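Minutes, Omero Collection Group check-in, March 17, 2021
Held at the Urnholm room, with the Ueda and Brumirham folks on the call

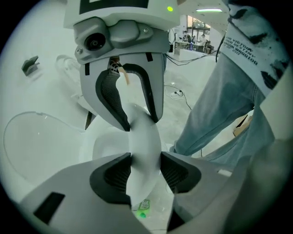
I'm taking notes again, so you get my version of events! Add corrections at the bottom of the shared file if I put words in your mouth. We started a few minutes late waiting for Brumirham's sound to come back, and then everybody talked at once for a while, so the order below is my best shot at it.

Notes from last time

Approved with one fix. I had written that Ueda would do the relabeling for the February batch, and what they really agreed to was checking our relabeling, a much smaller favor. Sorry, Ueda. The old file is changed.

Where we are with the count

The goal for the handoff task is still 2,000 good examples. We all agreed (again) that "good" means both grippers stay in view through the pass, the receiving side closes before the giving side opens, and the piece doesn't get put down halfway. Brumirham asked if a near drop that gets saved should count. I said yes, I like those, the learner ought to see what saving it looks like. Ueda said yes too, but only if they get their own tag, so that we can pull them out later if training goes sideways. So we're doing that. The tag is "recovered," all lowercase, and please don't get creative with it, because last month we ended up with three spellings of the same thing and I spent an afternoon merging them.

Soft things

This ate most of the meeting. We've been doing the two-gripper work with limp, light stuff, the kind of piece that twists up when one gripper has the top and the other has the bottom, and it's a whole different animal from passing a block back and forth. With a block you know where the other end is. With a soft piece the middle does whatever it wants, and if you wait a second it has turned around on you.

Brumirham wanted to know if we should untwist before letting go. My feeling is no, just let people pass it the way it comes, twist and all. If everyone tidies the piece first, the policy is going to learn that soft things are always tidy, and then it meets a real one and falls apart. Ueda disagreed a little (they'd like at least part of the set to be neat passes so there's something easy to start from), and after some back and forth we landed on this: the first 64 examples with each new soft item are slow and neat, and after that it's free style. I can live with that.

There was also a long side trip about how hard to squeeze. The pads grab fine, but a few of us are clamping down like we're holding on to a rope. Easy does it, please. If the fingers are all the way shut on thin stuff, the width reading tells us next to nothing, and we have to lean on the camera to know if anything is in there at all. Ueda thinks the camera alone might be enough. Brumirham doesn't. We didn't settle it, and it goes on the list for next time.

Who holds what

We talked about whether one person should hold both grippers or two people should take one each. We've got examples of both and haven't been writing down which is which, so that's on all of us. From now on it goes in the session sheet before the first take. I'd like more of the one-person kind, since our arms move together in a way that two people never quite manage, but the two-person takes have better variety in height and angle, and I don't want to lose that. Keep doing both, just write it down!

Backgrounds

Somebody on the Brumirham end suggested we clear out the room before each session, plain floor, plain wall, everything gone. I got a bit worked up here. Please don't! Lived-in rooms are good for us. Cables on the floor, lids, bits of cardboard, people at a table by the window getting on with their day, it's all fine, and I'd much prefer that the learner gets used to it now. Same goes for clothes. Wear your printed shirts, wear your jeans. What does matter is that cables aren't where your feet go, so give the floor a look before you start walking backward with a gripper in each hand.

The one background thing we did agree on is daylight. Urnholm has had too many sessions at the same hour, and the window looks the same in every one of them. We'll shift the start around, including a few after dark with just the ceiling lights.

Markers and lenses

Quick one. Keep your thumb off the marker panel on top. It only takes a corner being covered for the tracking to get jumpy, and then the whole take goes in the bin. Wipe the lenses at the start of a session and again at the break. Ueda uses a dry cloth and swears by it. We've been using our sleeves, so I've been told to stop that.

Brumirham asked if they could have a second pair of grippers to keep on their side. We have 5 pairs in all, 2 of them waiting on new finger pads, so the answer for now is "soon." I'll write when the pads come in.

Naming the takes

I want to go on record as the person who asked for shorter file names. It did not pass. We're keeping the long ones until the handoff set is done, and then we'll talk about it again. I will bring it up again.

To do

Me: fix the session sheet so it has a line for one person or two, add the "recovered" tag, ask about the pads.

Urnholm: move the session hours, try the evening light, write up how the neat takes go with the next soft item.

Ueda: check our February relabeling, send over their notes on squeeze and width readings.

Brumirham: go back through their saved near drops and tag them, and pick out the next few soft items (something stretchy would be great, we have hardly any of that).

Next meeting

Same room, same call link. Squeeze and width go first this time so we don't run out of steam before we get there. Brumirham, please test your sound beforehand.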